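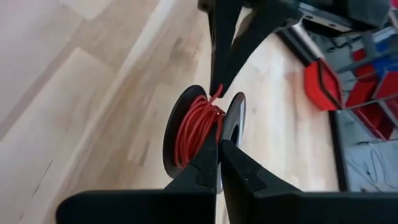
Can a robot wind wire on a spool yet?
At Bavier we let it try, and it is still slower than a person.

Gilberto Llanos started our company to find out which shop-floor chores a machine can do. Red wire on a spool is one of them.

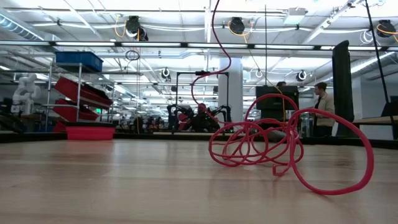 Vol. 2, No. 3

A tangle of cable is harder – every loop moves the others. We share what we learn with our partner Wukis.

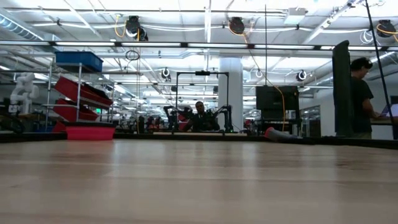 When will robots do the chores at home?
We think simple ones come first, and folding laundry much later.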